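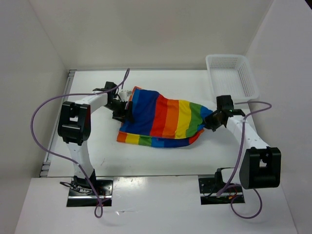 Page last changed: 14 Jan 2024

Gittins unveils new look for its Arkanier laundry range

Design studio Wondevent has finished a full rebrand of Arkanier, the laundry liquid and fabric softener range made by Gittins at its works in Umville. The new bottles and refill pouches go on sale at the end of January.

Arkanier has been sold mainly through independent hardware shops and market stalls. Gittins asked for packaging that would hold its own in larger shops, where the old white label with grey lettering was easily missed. The name stays, but the lettering has been redrawn in a heavier, rounder style and the small crest above it has gone.

Wondevent was appointed last spring after a pitch against 2 other studios. Its first job was to talk to shopkeepers and regular buyers, many of whom said they could not tell the liquid from the softener without turning the bottle round.
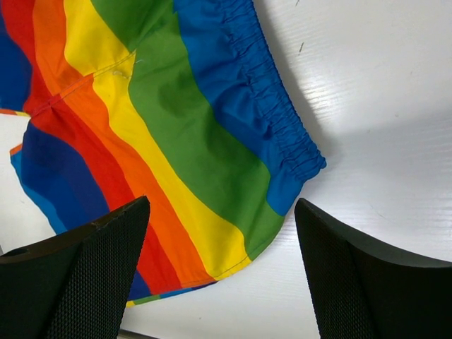
Colour now does most of the sorting. Each product has its own single shade on the cap, the front label and the shelf tray, and the same shade is used on the matching refill. The studio tried putting several colours on every label, in broad bands running from red through orange and yellow to green like those on a pair of rainbow-striped shorts, but shoppers in the test group went back to mixing up the bottles. The bands have been kept for the outer cartons only, where they help warehouse staff spot the brand on a pallet.

"We wanted people to find the right bottle from the end of the aisle," said Eluned Harries, who led the work at Wondevent. "The old label had 12 separate messages on the front. We took it down to the name, the product and the number of washes."

The back label has been rewritten too, with dosing instructions set in larger type and a simple table for hard and soft water. Scent names are unchanged.
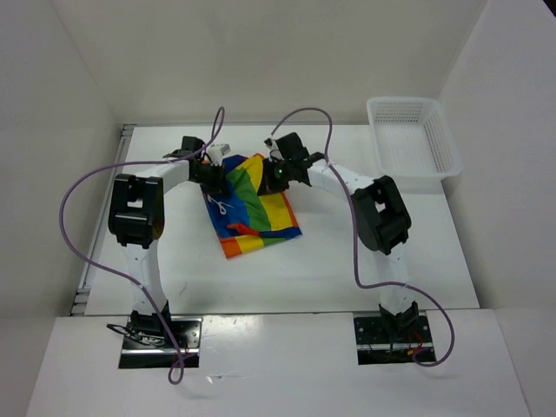 Reading time: 2 minutes

Roughly 700 shops will receive the new stock in the first delivery. Old bottles will be sold through at the normal price, and both designs may appear side by side for a few weeks. Gittins says the recipes are the same.

The bottle itself is a new shape, with a narrower waist and a wider cap, and is made from 100 per cent recycled plastic. The pouches fit the existing shelf trays.

Wondevent will also produce posters, van livery and a new website for the range. Shops wanting display material can ask for it with their next order.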